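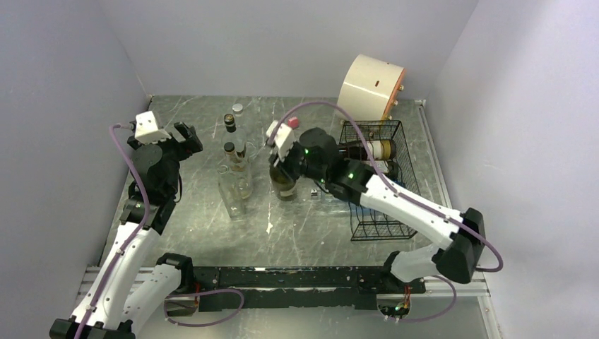
Minutes, Karaki house kitchen meeting, March

I'm Najwa Chidiac and I got the notebook this time, so blame me for the spelling. We started at 7:10 in the evening. Present: me, Xuân Phí, Segundo Urrego, Sawsan Qaisi, and Najwa Masri, who goes down as Najwa M. for the rest of this. Last meeting's minutes were read out by Segundo far too fast and accepted.

1. Bottles and the wire rack

This took up half the evening! Xuân wants glass bottles kept in a wire rack on the work surface so we can all see what we've got. Sawsan likes the rack but would put it in the pantry, where the light doesn't get at the oil. We went back and forth for a while (I was on Xuân's side, then Sawsan's, then Xuân's again) and settled on this: bottles in use stay out, spares go in the pantry. Labels face forward. If you finish a bottle, rinse it and leave it upside down by the sink – please don't put an empty back in the rack.

Segundo asked if we could buy a second rack from Druketti. Najwa M. looked it up on her phone and the one he likes is 76 dollars, so no. He's going to ask his cousin first.

2. The work surface

I do love that gray marble pattern but it hides every drip, and I put my sleeve in olive oil twice last month. Agreed that whoever cooks wipes the whole thing down, including the strip along the back wall. Sawsan is bringing the good cloths. No bleach, and no more of the lemon spray Xuân bought, which made everyone sneeze.

3. Supper for the Greltonitz walkers

They've confirmed 100 people and want soup, bread and something sweet. We have 2,000 dollars for the spring suppers and this is the first of them, so let's be a bit careful. Najwa M. will do the lentil soup in 2 batches. Segundo offered his rice pudding and there was real cheering. Dressing bottles need filling the night before, and Xuân and I will do that. Cerkia can deliver the bread in the morning if we order early, so Sawsan is calling them tomorrow.

4. Anything else

The pantry door still sticks. Segundo says lift and push. Najwa M. has lost a blue lid, medium size, and would like it back.

We finished at 8:40 and ate the rest of the cake. Next time it's Xuân's turn with the notebook.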